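The Patient Work of Teaching a Machine to Clear the Table

By Vittoria Villa

At Kistlow, the day starts with somebody making coffee and somebody else deciding where the banana goes. It is a rendered banana, and it will never go brown, but people here talk about it the way cooks talk about produce. Too close to the bowl and the lesson is a dull one. Too far off and the arm has to stretch for it, and a stretched arm makes for clumsy examples.

I spent most of April visiting the small team behind Pristeo, a learning system meant to help a robot arm tidy up after a meal. I had pictured racks of blinking equipment and a good deal of shouting over motors. What I found was a quiet upstairs room with good chairs, where people sat at screens and steered a simulated arm through the same few chores, over and over, until the afternoon light made them pull the blinds.

Each run they record is called an episode, and a good one is short. An operator brings the arm over, picks up one thing, puts it where it belongs and backs away. A full shift is 50 episodes, with a long break in the middle that the team guards fiercely (I was scolded, kindly, for asking a question during it). When I first came by, the Pristeo collection held 1133 finished episodes. By my last visit it had grown to 3647, and there was cake.

The simulated table is a pegboard sort of surface, and the things on it get moved between episodes so the system can't simply memorize a spot. Plates, baskets, a bowl, a piece of fruit. Operators see it all from up close, looking past the arm's white housing, and it took me a whole morning to stop leaning sideways in my chair to peek around it.

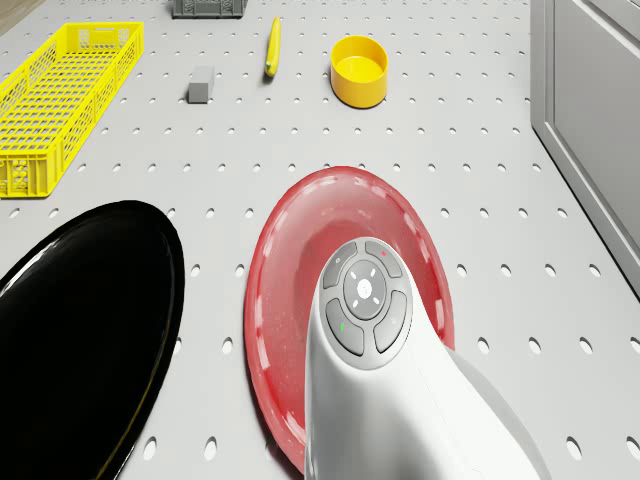 Why not just write down the rules for picking things up?

People have tried for years, and the rules run out quickly. A person who has carried ten thousand cups can't really tell you how hard she squeezes, but she can show you, and a learning system can take in a great many showings.

The showing is harder than it sounds. I was given a seat and a controller one morning, and my first try ended with the arm hovering while I worked out which way was left. My second was so slow that the young man beside me finished a sandwich. Both were kept, I was told, in a folder of practice runs where they could do no harm to anyone's robot.

What the team wants is a steady hand and a bit of variety. If every operator comes at a bowl from the same side, the system will learn that side and very little else, so they swap seats and trade habits. One of them likes to come in low. Another pauses above everything for a moment, like a person looking for her glasses, and the group argued at some length over whether the pauses should be trimmed. They stayed in.

Mistakes are a livelier subject still. Dal Bello, the firm that pays for much of the work, first asked for clean runs only. The operators pushed back. A dropped object followed by a calm recovery is worth having, they said, and by the end of my visits those recoveries had a shelf of their own in the collection, carefully labeled and much fussed over.

Next comes Kiltovden, a follow-up project that will bring the same chores to a real arm in a real kitchen, with real crumbs. The room for it was still being painted when I stopped in, and the operators were already debating which plates to buy.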